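The Night Shift at Trelico

Arnel Pangilinan had folded 701 programmes by teatime and he still loved every one of them! They were handsome things, cream card with a little trumpet on the front, and inside, in Nataša's best layout, the running order for the grand reopening of the Trelico Theatre.

"Seven hundred and one," he said, holding it up to the lamp. "Halfway. Precisely halfway, Nataša, it's a beautiful feeling."

Nataša Delić was under the piano with a torch in her teeth and said something that might have been congratulations.

The Trelico had 1,402 seats if you counted the boxes, and Arnel always counted the boxes. It had been shut since the ceiling came down in March, and all through the summer the town had gone about its business with a dark lump of a building at the top of Dronska Street. Now there was paint on the doors. There was a smell of sawdust and oranges (the oranges were Krešimir's, he ate them by the bag when he was learning lines) and somebody upstairs was running scales on a clarinet, up and down, up and down, and getting faster.
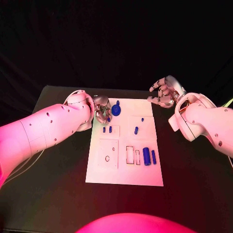 White sheet, black curtain, pink light.

"Where's Stojan?" Nataša asked, sliding out. She had dust all down one side of her face and looked delighted about it. "I've found the rattle. It was a teaspoon."

"Gone for the soprano."

"He went for her at two."

"Well, there's a lot of her luggage."

There was, too. When Stojan Kelmendi finally came backwards through the stage door he was dragging a trunk the size of a bathtub, and behind him, carrying nothing except a very small dog, came Ysaline Jacquet. Arnel had heard her sing once, on his mother's kitchen radio, when he was 16, and he had burnt a whole pan of rice standing there listening. He had planned to tell her this. He had practised it on the bus.

"Hello," he said. "Rice."

"I'm sorry?"

"Welcome," said Arnel.

She laughed, a great big unladylike hoot that went right up into the gallery and came back down again, and everyone stopped to hear it come back. Even the clarinet stopped. Ysaline put the dog on the piano lid and walked out to the middle of the stage in her wet coat.

"Oh," she said, to the empty seats. "They kept the sound."

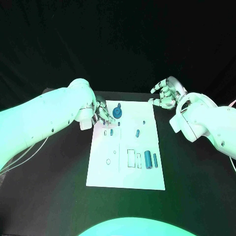 "We didn't know," said Nataša. "New plaster, new boards. We hoped, but we hadn't tried it with a proper voice. Only Krešimir."

"I heard that!" shouted Krešimir Milošević from the wings, through a mouthful of orange.

So Ysaline tried it. She didn't warm up or take off the coat. She sang the first verse of the old ferry song, the one every child in town gets taught and every grown-up pretends to have forgotten, and on the second verse Stojan came in underneath, sitting on the trunk, and he had a lovely voice, who knew? Then Nataša. Then Krešimir, far too loud. The dog looked from one to the next as if it had paid for a ticket.

Arnel sang too, and his hands went on folding, seven hundred and two, seven hundred and three, all the way to the last chorus.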